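Home Talks Notes About Contact

2026-01-04 – posted by the Skokik blog

Speaker notes, Stinomthorpe library talk: buying fewer clothes

Say hi, thank the library, check the mic! Then start with my closet – 80 hangers, and I wore the same five things all winter (pause, let them groan).

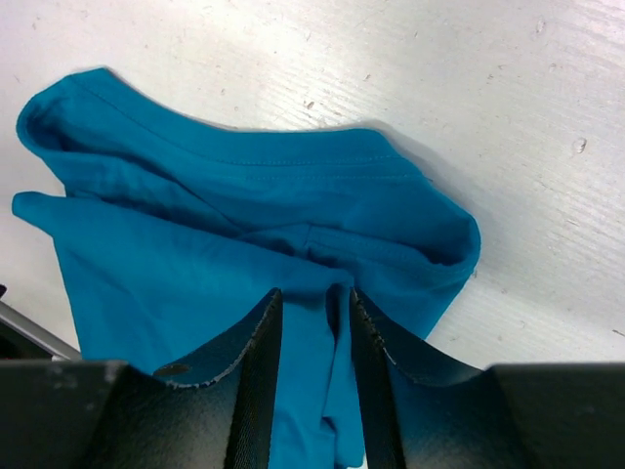 Teal T-shirt, double stitching along the hem.

Ask who owns a shirt they've never worn. Hands up, mine too. I spent $600 on clothes the year before I quit, and most of it was sale stuff I bought because it was on sale.

Now the rule – wait five days before buying anything. I write it on a list on the fridge and by then I've usually forgotten why I wanted it.

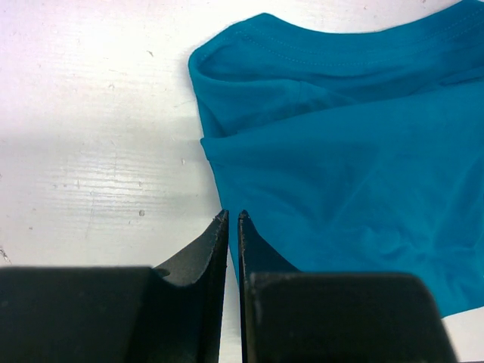

Next bit is mending, so slow down, I always rush this. Pass around the Buschmann thread tin and show the button trick. Then questions, and remind them the swap table opens right after.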